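Skeltstead Arcade and Games Room: Safety and Inspection Checklist
Sheet 3267. Covers cabinets, console stations and mobile play area. 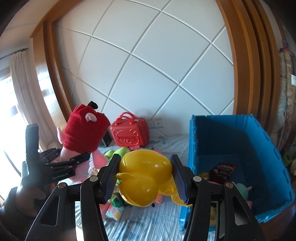
Yellow plastic toy, glossy finish.

Date of inspection: October 18, 2024
Site: Skeltstead, ground floor
Previous inspection: September
Result: Open with conditions. Two items need work before the next tournament night.

Marks used: OK, FIX, WATCH, N/A

1. ENTRANCE AND FLOOR

1.1 Entrance doors open fully and close without force: OK
1.2 Walkways between cabinet rows clear: OK
Comment: Stools had been left in the fighting game row. Moved back under the cabinets during the visit.
1.3 Carpet flat, no lifted edges: WATCH
Comment: The seam by the change machine is starting to open. Tape is holding. Replace the strip if it lifts again.
1.4 Exit signs lit: OK
1.5 Rear exit free of stock: FIX
Comment: Boxed controllers from the Arnby delivery were stacked inside the rear door. The door could open but not all the way. Staff were told to move them the same day. Recheck.

2. ARCADE CABINETS

2.1 Cabinets stand level and do not rock: OK
2.2 Back panels closed and locked: FIX
Comment: Cabinet 1828 (two-player fighter) has a broken cam lock. The panel can be pulled open by hand. Cabinet switched off and tagged. It stays off until a new lock is fitted.
2.3 Power cords undamaged, plugs firm: OK
2.4 Coin doors shut flush: OK
2.5 Joysticks and buttons secure, no sharp edges: WATCH
Comment: Left stick on the Plustitus cabinet is loose at the base. It still plays fine. Tighten at the next service.
2.6 Screens free of cracks: OK
2.7 Vents clean: OK
Comment: Much better than last time. The driving cabinets had been vacuumed.
2.8 Volume at house setting: OK

3. CONSOLE STATIONS

3.1 Controller cables routed away from walkways: OK
3.2 Power strips not chained together: OK
Comment: This was marked FIX in September. Each station now has its own wall outlet. Closed.
3.3 TV mounts tight: OK
3.4 Consoles have space around them for air: WATCH
Comment: Station 2 has game cases piled on the shelf next to the console. Keep that side open.
3.5 Headsets wiped down between users: OK
Comment: Wipes are at every station. The log has gaps on weekend evenings. Please fill it in.

4. MOBILE AND TABLET AREA

4.1 Charging cables intact: OK
Comment: One frayed cable was found in the drawer and thrown out. It was not in use.
4.2 Only supplied chargers in use: OK
4.3 Batteries checked for swelling: OK
4.4 Games installed from the official store only: OK
Comment: Staff asked if they can load older fighting games from a download site. Answer is no. Unknown files are not allowed on house tablets.
4.5 Age ratings posted next to the tablets: FIX
Comment: The sheet is out of date and leaves out the newer titles. Print the current one. This does not hold up opening.

5. PRIZES AND SMALL ITEMS

5.1 Prize counter glass secure: OK
5.2 Small parts warning displayed: OK
5.3 Stock shelves not overloaded: OK
Comment: Counter stock was around 500 pieces on the day. The top shelf is for light items only.

6. FIRE AND FIRST AID

6.1 Extinguishers in place, seals unbroken: OK
6.2 First aid kit stocked: WATCH
Comment: Low on small bandages. Order more.
6.3 Main breaker reachable and labeled: OK
6.4 Photosensitive seizure notice at entrance: OK
6.5 Emergency contact list current: OK

REQUIRED BEFORE NEXT TOURNAMENT NIGHT

Clear the rear exit (1.5)
Fit new lock to cabinet 1828 (2.2)

The lock is on order from Trương. If it does not arrive in time, run the bracket on the console stations and leave the cabinet tagged.

Keep this sheet in the office binder. Copy to Arnby.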